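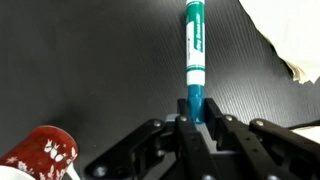

Dry erase marker, green cap.

Week 4 handout: pot odds, and when a call pays for itself

Okay, so last week we got as far as counting outs and then ran out of time right when it was getting good. Let's pick it up there.

Pot odds are just a price. Somebody bets, you look at what's in the middle, and you ask what you're paying to win it. Say the pot has 80 in it and your opponent bets 40. There's now 120 out there and it costs you 40 to see the next card. That's 3 to 1, so you need to win one time in four, or 25%, to break even.

Now the other half. You have four hearts after the turn and there are nine hearts left among 46 cards you haven't seen. Nine over 46 is a bit under 20%. You need 25, you have 20, so on price alone it's a fold. I know -- it hurts every time!

Where people get into trouble is the "times four" shortcut. Multiply your outs by four on the flop and you get your rough chance of hitting by the river, fine. But that assumes you see both cards. If there's another bet coming on the turn you're going to have to pay again, and the price you worked out on the flop was never the whole price. Use times two for one card. Please write that somewhere big.

Implied odds (the short version, we'll do it properly in October): take the same hand, 40 to call into 120. With nine outs from 46 the odds against you are 37 to 9, a little over 4 to 1. To break even you need to win about 164 in total when you hit, so you have to collect another 44 or so on the river. Will this opponent pay that off with three or four hearts on the board? Viktória says always, Dezső says never, and I think they're both describing the people they play with.

One hand to work through before we meet again. The pot is 200, you face a bet of 108, and you hold an open-ended straight draw on the turn. Eight outs, all clean. Write down the price, your chance, and how much more you'd need to win on the river to make the call okay. Show the arithmetic, even if it's ugly.

Bring your sheet with you. We'll start with Lindalva's question about split pots.

-- Attila Kocsis

Recent handouts
Week 3: Counting outs without counting them twice
Week 2: Position, and why the button is worth money
Week 1: Hand rankings and table manners
Reading a payout table: the Lostberg structure
Glossary of betting terms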